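Caltstead shared rooms / Imby desk
Ticket: green cutting mat, small table. Greasy, smells of butter, print going in one corner
Opened by: Kha Lục
Opened: Dec 21, 2025
Status: open
Priority: low (I put medium, form changed it back)

What's wrong

Green cutting mat on the small table has gone slick. Not wet, just that film you get off a baking tray. Paper picks up a see-through patch if you leave it on there five minutes. Ruined a sheet of card that way, good card too. And it smells of butter when the heating's on.

Second thing, might be the same thing. Mat creeps. Push down with a blade and the whole lot shifts towards you. Didn't do that in the autumn.

Third, white grid looks thin near one corner. Can still read it but you have to tilt your head.

Cause I'm fairly sure is the buns. The small table has turned into the bun table. Pineapple buns, sponge, whatever Lại had left in the tray, straight down on the mat with no plate. There IS a bowl, the pink one. One thing goes in the bowl and the next one goes next to it. I've done it myself so not pointing fingers.

What I need to know: can this mat be saved, and what can go on it without wrecking the surface. Don't want to be told to buy a new one as step one. The last 2 cost more than they should have.

What I tried, in order

1. Dry cloth. Moved the crumbs about. Film still there.

2. Damp cloth, warm water, nothing in it. Looked better for an hour. Then card test again, patch again.

3. Washing up liquid, one drop, sponge soft side. Much better on the top. Smell down but not gone. Rinsed in the big sink, had to bend it slightly to get it under the tap, prob shouldn't have. Left flat on a towel overnight.

4. Turned it over. Underside was worse than the top!! Crumbs pressed in flat, proper ground in, and a sticky ring. So that's the creeping, I think, mat's riding on crumbs. Wiped the table underneath as well. Table came up fine, no problem with the table, please don't close this as a furniture job.

5. Bicarb paste. 100 g of bicarb in a mug with a splash of water, far too much, half of it went down the sink. Soft toothbrush along the old cuts, which is where the crumb sits. Lifted a lot. This is the step that did most for the smell.

6. Tried a bit of the spray from under the sink on the edge only. Went cloudy. Stopped. Cloudy bit did wipe off mostly but I would NOT use that again and it should come out of that cupboard or have a label on.

7. Hairdryer to dry it quicker. Somebody shouted at me, correctly. Heat curls them. Got away with it, I think, one corner lifts a touch if you look along it.

Where it stands

Top: clean to the touch after 5. Passed the card test in the middle. Failed it on one side, faint patch, which is the side the buns get put down.
Underside: clean, still a bit tacky where the ring was.
Creep: gone for a day, then back. Crumbs again I expect.
Grid: no change. Either it's worn or I scrubbed it, can't say which.
Smell: only if you put your nose on it.

Tested again after a normal bun day and the film was coming back. So whatever we do to the mat it's the same in a fortnight unless food goes in somthing. The glazed ones are the worst, they leave a shiny print. Sponge just crumbs everywhere but it sweeps up.

Other things I looked at

Swapping for the other mat from the Draltcombe box. Smaller, doesn't cover the table, and it's got the big slice through it. No.

Baking paper over the top. Slides worse than the crumbs.

Tray. We had a tray. It went to the upstairs kitchen in December and is still up there.

Second bowl. Would sort it tbh. The pink one is a decent size but it only holds so much before people start using the mat as overflow. It also cleans up in seconds, glossy inside, grease comes straight off.

Asks for the desk

a) Is bicarb ok on these long term or am I sanding the print off
b) anything for the tacky ring that isn't the cloudy spray
c) can we have the tray back, or another bowl
d) flattening the lifted corner, books on top? for how long?

Attached, mat and what lands on it:
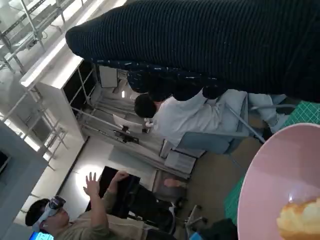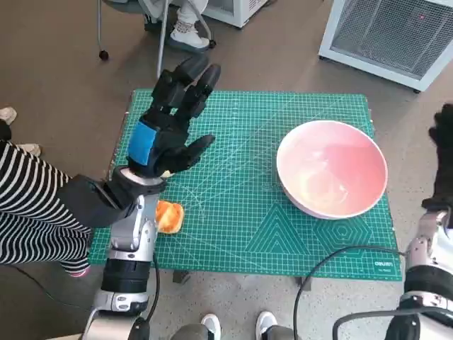
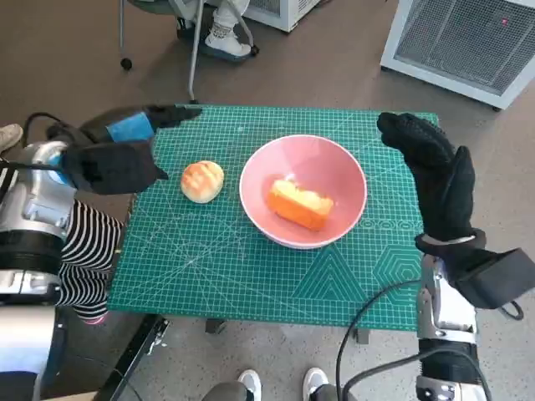 Same green mat in all of them.

Kha Đàm: Got this, thanks for the list, saved me asking. Bicarb is fine now and then but go easy with the brush, the print on those mats is only on the surface. Once a month, fingers or a soft cloth, no toothbrush on the grid lines. Day to day just the drop of washing up liquid and cold or lukewarm water. For the tacky ring try a little cooking oil on kitchen roll, leave it a few minutes, then washing up liquid to get the oil off again. Sounds backwards but it's sugar and old butter and it does shift. Test a corner first.

Lifted corner: flat, face down, under heavy books, a couple of nights. Keep it off the radiator side.

Spray is out of the cupboard. Tray I've asked about. Bowl I can do from the Imby shelf, not pink though, white with a chip in it. Leaving the ticket open till you've done the card test again on the bun side.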